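Home & Laundry Board > Washers and Dryers > Cleaning the drain filter, how often do you really do it?

rocio_paucar
Original poster

OK I have a confession. I've owned a front loader for two years and this weekend was the first time I ever opened the little door at the bottom. I didn't know there was a filter in there! My aunt asked me when I last cleaned it and I just stared at her.

So I got down on the floor with a cookie sheet and a pile of old T-shirts and went for it. Out came a hair tie, 11 cents, a guitar pick (I don't play guitar) and a gray lump I'm going to call felt. And the SMELL. But you guys, the machine sounds different now. It used to groan at the end of the drain cycle and now it just hums along. I'm weirdly thrilled about this and I want to do everything else too. The gasket, the drawer, the hoses, all of it.

Questions for people who know more than me:
How often do you clean the filter?
What do you wipe the cap and the threads with?
Is vinegar on the gasket OK or not?

percynina
Posts: 3000

Welcome to the club! Opening that door for the first time is a big moment. Mine had a whole baby sock in it, folded up as neat as you please.

I do mine once a month. It takes me ten minutes and most of that is finding the towel. Vinegar on the gasket is fine, I've done it for years.

Nilton P.

Going to disagree with Percy on the vinegar. Once in a while, sure. Every week, no. My old washer had a gasket that went stiff and started to crack along the fold, and the repair guy asked me straight off if I'd been using vinegar on it. Warm water and a drop of dish soap gets the same gunk off. Dry it after and leave the door open overnight.

Filter every three months here, more often if the dog's been shedding.

percynina
Posts: 3000

One repair guy, one gasket. How old was the machine?

Nilton P.

11 years, so fair point, it could have been age. I'd still go with soap.

olga.rocha

Love this thread. Rocío, please go do the detergent drawer next, you will not believe what lives up in the roof of that slot. Pull the drawer all the way out (there's usually a tab to press down) and stick your phone in there with the light on. I screamed a little. Old toothbrush, hot water, done in no time.

For the filter cap I just use paper towels. Lots of them.

rocio_paucar
Original poster

Olga I did the drawer right after reading your post and I also screamed. There was a whole black forest up there. It's spotless now and I keep opening it to look at it.

Does anybody have a tub cleaner they like? My store has one called Brutilar and another called Prutum and they look like the same tablet in a different box.

mercedes_a

I've used both! Brutilar has a strong lemon smell that hung around for a couple of loads, and Prutum doesn't smell like much of anything. I couldn't see a difference in the drum. These days I mostly run it empty on the hottest setting and skip the tablet, and it's been great.

Nilton P.

Same, hot and empty. I did try Prutum once after we came back from a trip and the washer had been shut the whole time. Worked fine. Leaving the door open would have worked better.

percynina
Posts: 3000

I like the tablets and I'm not giving them up. Lemon laundry room! What's not to love?

olga.rocha

Percy your house must smell like a cough drop.

mercedes_a

Since Rocío asked about wiping down the cap and the threads, I can go on about this one for a while, it's my favorite part of the job. Once the cap is off I don't set it down on the floor with all the grit. I keep hold of it and go right at it with a white cloth, an old cotton one that's been through the wash so many times it hardly sheds at all. White is the trick! You can see exactly what's coming off, and when the cloth stays clean you're finished.

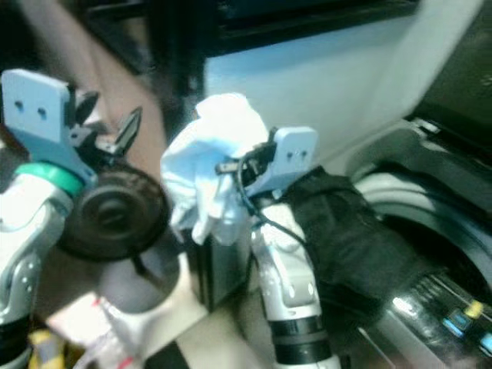

Go around the ridges first and save the middle for the end, or you'll just drag the slime back out to where you started. If there's a rubber ring on yours, lift it a little with a fingernail and wipe under it, because that's where the hair hides. Then a fresh corner of the cloth for the threads inside the machine, and stick your finger in (wrapped, trust me) and turn it all the way around. Paper towels do work, Olga, but mine always tear on the threads and then I'm picking bits out of there with tweezers.

And before you screw the cap back in, shine a light in the hole and make sure the little fan thing spins when you poke it. With the machine unplugged, please!

rocio_paucar
Original poster

Unplugged, yes! I did at least get that one right.

I didn't check under the ring though, so I just went back and looked. Hair. So much hair. It's January and it's dark at five, what else was I going to do with my evening?

olga.rocha

OK, the tearing does happen to me. I'm going to cut up an old pillowcase and try it your way. I'm keeping the paper towels for the first disgusting pass, since I don't want that stuff in my laundry.

Nilton P.

Good list from Mercedes. The only thing I'd add is to let the water out slowly if you have the small drain hose next to the filter. Not all machines have it. Use a shallow pan and be ready to empty it a few times. The first time, I just unscrewed the cap and got all of it at once, right across the kitchen and under the fridge.

And tighten it by hand only. I've seen people take pliers to those and then they can't get it open next time.

percynina
Posts: 3000

I've been the pliers guy. A new cap and a service call came to 200 dollars. Hand tight, everybody.

Also, Rocío, if you want more fun, the screens in the inlet hoses at the back are next. Turn off both taps first. Ours were packed with sand and the washer fills so much faster now.

rocio_paucar
Original poster

There are SCREENS?? OK, I'm pulling it away from the wall tomorrow. Going with soap on the gasket for now, sorry Percy, but I might get the lemon tablets.

mercedes_a

Take a photo of the hoses before you undo them so hot and cold go back where they were. Mine weren't marked and I washed a load of sweaters in hot. My niece has a very nice tiny sweater now.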